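Last updated: 22 October 2023

Okay friends, I promised I would write up the old Dell workstation, so get comfortable, I do go on a bit when it comes to computers with real metal in them.

My cousin's office, Gudside, was clearing out a back closet and I said I would take a tower off their hands before anyone had finished the sentence. My wife would like it noted that I also said this in January. (Different closet!)

The plan is modest. I want it to be the homework and photo machine for the family, with 16 GB of memory, a 500 GB drive, and a long quiet life in the corner of the den. No gaming, no grand ambitions.

First thing I always do is lay the tower on its side, take the panel off and just look for a while before touching anything. My old boss at Cruickshank taught me that and I've passed it on to every nephew and niece who would stand still. Where do the cables go, what's plugged into what, what's going to be in my way later.

Then I look at the processor, and I admit I always feel a little ceremonial about it. The big cooler is the part people are nervous about, and I understand, I was nervous the first time too. Loosen the screws a little at a time, going corner to corner, and if it doesn't want to lift, twist it gently. Please don't yank!

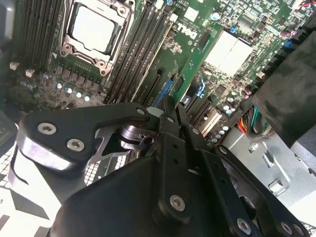
The processor in its metal frame, memory slots on both sides, and a DELL logo you have to tilt your head to read.

A word on cleaning the top of a processor, as a few of you wrote to me after the last thread. A lint-free cloth and a bit of high-percentage isopropyl alcohol, wipe, fold the cloth, wipe again. Then fresh paste when the cooler goes back, a blob the size of a small pea. I've used the Trillico paste for years and I'm sure others are just as good, but I'm a creature of habit and the tube lives in the same drawer as the good scissors.

On to the cards. I had a guess going with my cousin about what graphics card they'd put in this thing. He said it would be something huge. I said an office like his would have bought the smallest one on the list, and I am very pleased to report that I'm owed a lunch.
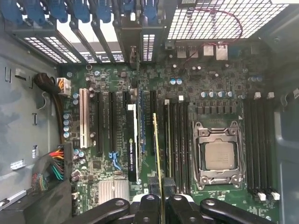

Quadro K420 in its slot, blue clips along the back. Hello, little one.

I have such a soft spot for those slim office cards. It'll run a spreadsheet and a slideshow of the beach trip and it won't complain. Might swap it someday, might not. I do like a case where the slot covers are held by plastic clips, my fingers aren't what they were and small screws roll under everything I own.

Speaking of small screws, let me say my piece about having somewhere to put things. For years I worked on a dinner table with a muffin tin (sorry, Mom) and I lost so many parts down the heating vent. A place with slots and ledges and little upright holders makes me so happy I could write a whole separate thread, and I probably will. 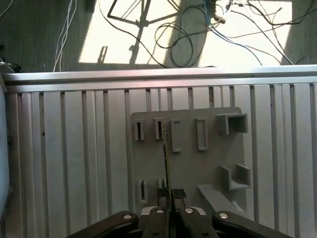
A couple of you asked: do I have to take the memory out before cleaning the dust from the board?

You can leave it in for a light dusting. For a proper clean I'd take the sticks out one at a time, note which slot each one came from, and use short puffs of air with the power cord unplugged. Hold any fan still with a finger while you do it.

I mean it about noting the slots, by the way. Office machines can be particular about which pairs go where. I once spent almost 13 hours on a Kongate tower that only wanted its two sticks swapped over, and I still think of that evening when I'm brushing my teeth.

Before anything goes back in, I have one more slow look over the whole machine, usually with a cup of tea parked well away from it.

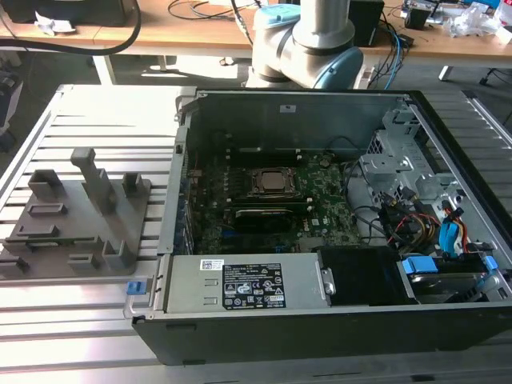
Still on my list are the memory, the drive, and a decision about the cables. I'd love to route them so the air can get through nicely, and I know perfectly well that I'll spend a whole evening on it and then close the panel and never see them again. Worth it to me! I've kept 10 of those reusable fabric ties from another job and I'd like to see them put to work.

If anybody has a spare drive caddy for one of these older Dell towers, please shout. I'm happy to trade, I have more power cords than any household needs, plus a jar of my wife's mango pickle if I ask her very nicely first.

More when the drive arrives. Thank you all for reading along, and for the kind messages about the printer. It's still jammed.

– Oduor Kombo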